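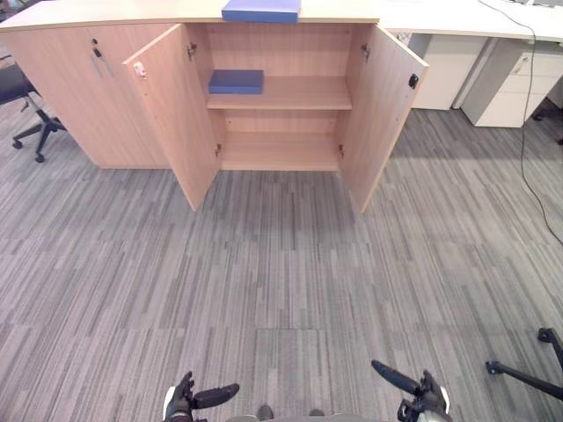
4.2 Putting things away: the storage task and the people around it

Of the three task families we studied at the Grollov office, storage drew the most comment from staff, and it is the one we most enjoyed analysing. The unit of work is small. Stationery, boxes and files that have gathered on desks and cabinet tops during the day have to go back on the right shelf, with the doors closed afterwards. Before the trial this fell to whoever was last out of the room, and office staff told us in interviews that it was the chore they resented most.

The robot ran the Stamitz controller described in Section 3, with two arms and a gripper on each. Figure 4 shows a cabinet at the centre of the work: its middle doors are open, one blue box lies flat on the top and a smaller, thicker one sits on the left side of the shelf. For a person this is barely a task at all. For the controller it combines nearly everything we find interesting - a flat object with little to grip, a shelf edge at an awkward height, and doors that take up floor space once they swing out.

Figure 4. Office storage cabinet with open central compartment, seen from the robot's head camera. Both grippers are at the lower edge.

What surprised us was how quickly the staff changed the room to suit the work. By the second week they were pushing chairs in further and leaving the right half of each shelf free for incoming items. We had asked for neither. Shehu describes a similar adjustment in hospital stores, but over months; our participants did it in 8 days.

The change in roles was just as striking. Two clerks who had never worked with automation began keeping a list of failed placements, and their notes turned out to be better than our own logs at separating a bad grasp from a badly chosen shelf. We have since added their categories to the Ruvitz annotation scheme, and we're delighted with the result. Of 100 logged attempts, 29 needed a person to step in, mostly at the doors.

Not all of it was welcome. Several people said they missed the short walk to the cabinet at the end of the day, and one found it harder to remember where things were kept when someone else - or something else - had put them there. We return to this loss of familiarity in Section 5.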